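**Usure des patins sur pinces tenues à la main : quand est-ce que vous arrêtez une session ?**

Posté le 15 avril 2020, rubrique Robotique / Bonnes pratiques

Bonjour à tous,

Je fais court, je suis entre deux sessions. On enregistre des démonstrations de saisie avec des pinces à main (modèle Dravetti, doigts imprimés, patins souples collés). Petits objets sur table, stylos, bouchons, ce genre de choses. Objectif 3000 démos d'ici fin mai, on en a fait 292.

Notre fiche interne dit « remplacer les patins en cas d'usure visible ». Et c'est tout. Pas de seuil, pas de fréquence, rien. Résultat chacun fait à sa sauce. Moi j'aurais changé depuis longtemps, mon collègue dit que tant que ça serre ça va.

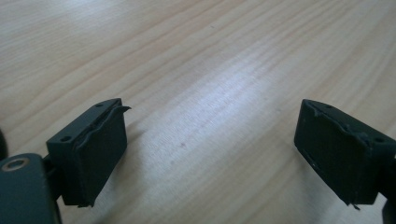
Le patin gauche a un coin décollé en haut, qui rebique, et le bord du bas est déchiqueté. A droite ça se décolle aussi, côté bas. Le doigt lui-même n'a rien.

Mes questions, en vrac :

- est-ce que vous avez un critère écrit, avec une mesure, pour dire stop ?
- les démos déjà faites avec des patins abimés, vous les gardez ?
- les deux patins en même temps ou seulement le plus moche ?
- il y a une norme qui couvre ça ? J'ai regardé du côté des normes robots industriels, rien trouvé d'applicable à un outil tenu à la main, mais j'ai cherché vite

Autre point, la table. Bois clair, assez brillant, et on a un gros reflet du plafonnier en plein entre les doigts. Pas sûr que ça mérite une règle mais si quelqu'un en a une je prends.

Merci d'avance

---

### Réponse 1 (acceptée)

Salut. On a eu la même discussion chez Agbeko l'an dernier, version longue et pénible. Je te donne ce qu'on a fini par écrire, à adapter.

D'abord la norme : à ma connaissance non, rien de spécifique. Les textes sur les robots parlent de sécurité des personnes, de zones, d'arrêt. Ton outil n'a pas de moteur (je suppose ?), donc tu es plutot dans la procédure qualité interne. Ecris-la toi-même, mets un numéro de version dessus, et note la version dans chaque session. Ca vaut largement une norme pour ton usage.

Ensuite le critère. « Usure visible » ça ne marche pas, tout est visible au bout d'une heure. Chez nous :

1. **Décollement.** Tout bord soulevé dans la zone de contact = changement avant de reprendre. Un coin qui rebique vers l'intérieur c'est le pire cas : il touche l'objet avant le reste du patin, et sur un truc fin il le fait pivoter. Avec ce que tu montres, chez nous on s'arrête.
2. **Bord effiloché.** Toléré si ça ne dépasse pas vers l'intérieur. On ne coupe PAS au ciseau en cours de session, ça change la géométrie et personne le note.
3. **Fréquence.** Inspection toutes les 75 démos, changement systématique à 200 même si le patin a l'air neuf. Chiffres maison, colle et mousse différentes = chiffres différents.
4. **Objets fins.** Pour stylos, crayons, baguettes, contrôle en plus au début de chaque série, pince ouverte, objet posé seul sur la table. Tu regardes les bords hauts des deux patins, c'est là que ça part en lambeaux en premier chez nous.

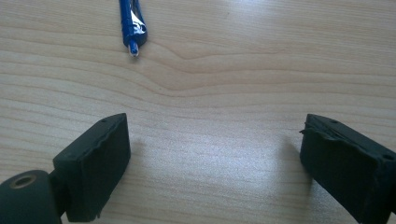

5. **Toujours par paire.** Jamais un seul patin. Sinon un côté accroche plus que l'autre et l'objet tourne dans la pince, tu vas chercher le bug ailleurs pendant deux jours (vécu).
6. **Traçabilité.** Date de pose, lot de colle, numéro de la première démo avec les nouveaux patins. Une ligne dans un tableur suffit.

Pour les démos déjà faites : ne jette rien. Tu ajoutes un champ « état patins » avec trois valeurs, bon / usé / à écarter, et tu tries plus tard. Si tu entraînes dessus tu peux comparer avec et sans. Par contre le champ se remplit pendant la session, pas de mémoire le lendemain.

Pour le collage : ponçage léger du doigt, alcool, colle contact des deux cotés, serre-joint une nuit. La plupart de nos décollements venaient du nettoyage bâclé.

*Commentaire* : merci, très clair. Pas de moteur en effet, tout est manuel. Je reprends les points 1 et 5 tels quels dans notre fiche. Pour les 200 je vais voir combien de patins ça fait en stock...

*Commentaire* : prévois large. On imprime un gabarit pour les découper d'avance, dix minutes de boulot pour la semaine.

---

### Réponse 2

Perso on fait tourner jusqu'à ce que ça glisse et on change à ce moment là. Jamais eu de souci. Faut pas non plus écrire un manuel de 40 pages pour un bout de caoutchouc

*Commentaire* : quand ça glisse les démos d'avant sont déjà douteuses. C'est justement la question.

*Commentaire* : ok mais ça dépend de ce que vous saisissez, nous c'est des cubes en mousse

---

### Réponse 3

D'accord avec la réponse 1 en gros, je complète sur la table vu que personne en a parlé.

Le reflet, à mon avis oui ça mérite une ligne dans la fiche. Pas forcément pour l'éliminer. Si votre politique tourne ensuite dans un labo sans plafonnier vous serez contents d'avoir varié. Ce qu'on fait sur le projet Pilow :

- éclairage noté par session (plafonnier oui/non, volets ouverts/fermés)
- jamais le même éclairage pour toutes les démos d'un même objet
- si le reflet tombe pile sur l'objet au point que l'opérateur le voit mal, on décale la table. S'il tombe à côté on laisse

Et essayez un set de table mat une session sur quatre ou cinq, ça coute rien.

Sur les patins, une nuance : le changement systématique à 200 je trouve ça court pour des objets légers. Nous on est passés sur une mousse Fukance plus dense et on inspecte plus souvent mais on change sur critère. L'important c'est que deux personnes différentes prennent la même décision devant le même patin. On a collé au mur une planche avec des photos « bon » et « à changer », ça a réglé presque toutes les disputes. Vous avez déjà de quoi faire la colonne « à changer ».

Ayuba Nartey

*Commentaire* : bonne idée la planche, je vais la faire. Je note aussi l'éclairage à partir de la prochaine session, pour les 292 premières c'était tout le temps le plafonnier donc facile à remplir après coup.

*Commentaire* : si tu as 5 min poste ta fiche une fois finie, on est plusieurs à partir de zéro la dessus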